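What an open day is for

The Skullemach open day was held on Saturday, August 20, 2022, and I went because I had never stood near a robot that was doing household work. I have seen plenty of them in short films, usually with music over the top. I wanted to know how slow the job was and how dull it might be to watch.

The building is the old Clindeck works. Visitors were let in 6 at a time, which meant a wait in the yard, and the leaflet we were given to pass the time was mostly about funding. The indoor part began with a talk on Kullinach, the name the workshop gives to its project on handling cloth. The talk was clear enough. A box keeps its shape when you pick it up and a towel does not, so the machine has to deal with something that changes each time it is touched. I had heard that before, but I hadn't really taken it in until I saw two arms and a piece of white cloth on a table with a fan-patterned cover.
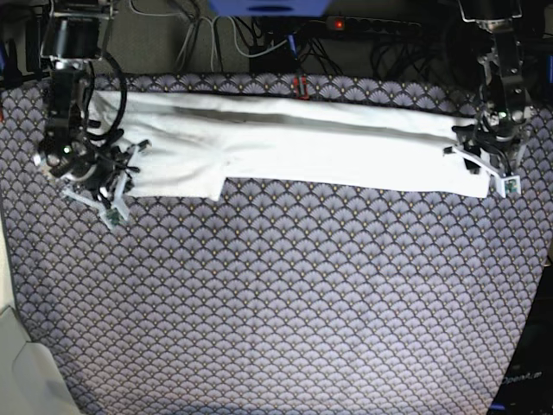
At the grippers, with the same patterned cover:

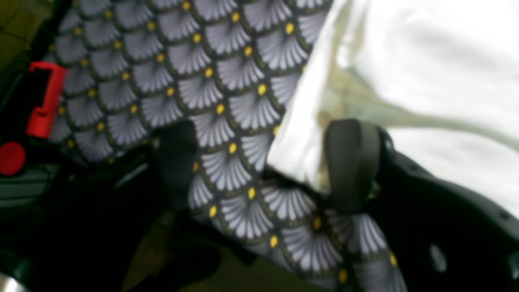
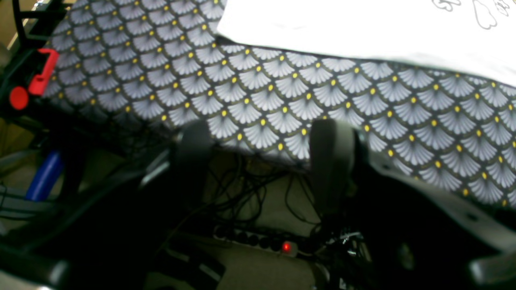 My group had 40 minutes at the table. I spent most of them watching the fingers, and I came away thinking this was the most useful public showing of a machine I have been to. There was no stage and no screen telling us how to feel. The staff let the thing work and answered what they were asked. When a man asked what it would cost to have one at home, he was told that it wasn't for sale and that they had no price in mind. I liked that answer.

My view is that more open days should be run this way. We are told a great deal about what robots will do for care homes, laundries and tired parents, and most of it comes from people with something to sell. The public ends up either frightened or far too hopeful. An afternoon beside a table cures a good deal of both. You can see that the work is real, and you can also see how much of a plain household job is still a research question.

I would also like the leaflet to say less about funding and more about what the machine can't yet do.

Macedo, who went in with a later group, disagrees with me on nearly all of this, and wrote to say that a slow demonstration puts people off before the work has had a fair chance, that most visitors will remember only that they could have done it faster themselves, and that a workshop which depends on public money can't afford to be remembered like that. Better, in Macedo's opinion, to wait 2 years and show something finished.

I don't agree. Two years is a long time to leave the subject to the advertisers, and I would go again next August if they'll have us.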